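3.2 食卓上の箸・カトラリーの置き場所

調査は家庭の台所151件。記録した配置は全部で1361件、うち箸が関わるもの257件。残りはスプーン、しゃもじ等で、本節では箸と同居している場合のみ扱う。分類は前節の通り(立てる/寝かせる/混在)。コーディングはBezerraと第二著者、不一致は協議で解消。

まず「立てる」型。引き出しにしまわず、かごや筒に差して卓上や調理台に出しておく形。聞き取りでは「すぐ取れる」「家族が勝手に取る」という答えが多い。一方で、箸の対(つい)が崩れやすいことも繰り返し出てきた。かごの中で一本ずつばらばらになり、使うたびに長さと色で探し直す。洗った直後にまとめて差すので、対をそろえる作業が後回しになる、とのこと。

次に「混在」型。かごに立てた分と、その手前に寝かせた分が同時にある状態(図4)。件数は184。当初は「片付け途中」として除外する予定だったが、数が多いため独立の型とした。
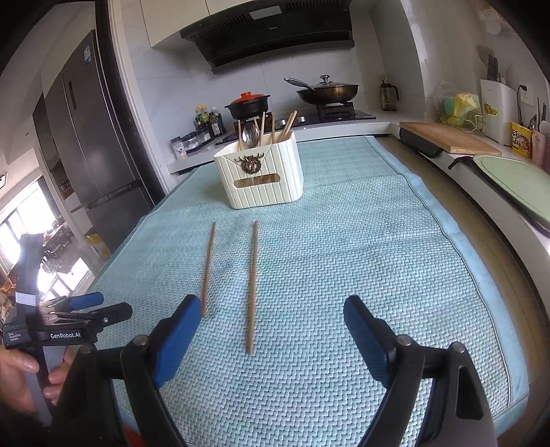
図4 混在型の例。白いプラスチックのかごに木の箸と金属のスプーン、手前の布の上に箸二本。

図4では、かごの中の箸は間隔をおいて立つものと、右に傾いて二本寄ったものがある。手前の二本はほぼ平行。平行に置かれた二本を対とみなすかどうかは判断が分かれた。本稿では、色と太さが明らかに違わない限り対と数える。この基準は緩めだが、厳しくすると写真だけでは判定できない例が増えすぎる。

敷物の影響も見た。布を敷いた台では箸を直に寝かせる例が目立ち、布なしの台では箸置きや皿の縁を使う傾向がある。布が箸置きの代わりになっいる可能性。ただし季節や来客の影響は分離できておらず、3月の追加訪問で確認する予定。

かごの形状については、縦リブの入った樹脂製が多かった。側面に持ち手の穴があるものは、そこから中身が少し見える。中が見えることが対探しに役立つのか、という点は質問表に入れていなっかたので不明。飾りを掛けたかごもあり、図4の例では枝角のような形の付いた暗褐色の飾りが正面に下がる。装飾の有無と配置の型との関連は検定していない。飾り付きの件数が足りず、付録Bに一覧のみ載せた。

「寝かせる」型については3.3で述べる。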